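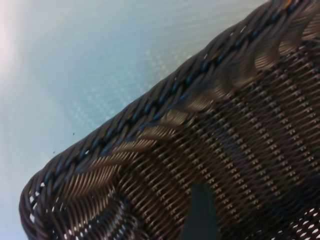 The storage of small household items in the Vellwood apartment was reviewed in June. This entry records the arrangements now in place, for the benefit of readers who wrote after the spring post on linen closets.

The principal change concerns the hallway. Scarves, gloves and folded tote bags were formerly kept in a drawer that no longer closed. They have been moved to a dark brown woven basket with a braided rim and a herringbone band running just beneath it. The strands are of the synthetic rattan type and have a slight gloss. My preference had been for natural willow, but Trudy McAlister, who has kept house in damp climates for many years, advised against it, and her advice was followed.

Baskets of this kind collect dust in the weave, particularly where the pattern changes direction. The following care is given at this address:

The basket is emptied and turned over every 30 days.

Loose dust is removed with a dry paintbrush, working along the strands of the band and then down the sides.

The rim is wiped with a damp cloth. It is the part most often handled, and hand cream leaves a film in the twists.

The basket is left upside down on a towel for 2 hours before anything is put back.

Furniture polish is not used. A trial on an older basket left a sticky surface that held lint for the rest of the winter.

Boris Nikolovski has asked whether a lining is necessary. For gloves and scarves it is not – though loosely knitted items do catch, and a cotton pillowcase folded flat along the bottom has served well enough. A fitted liner was considered and set aside on grounds of cost.

The drawer itself has been repaired and now holds batteries, string and the spare keys. The shelf above it remains under review.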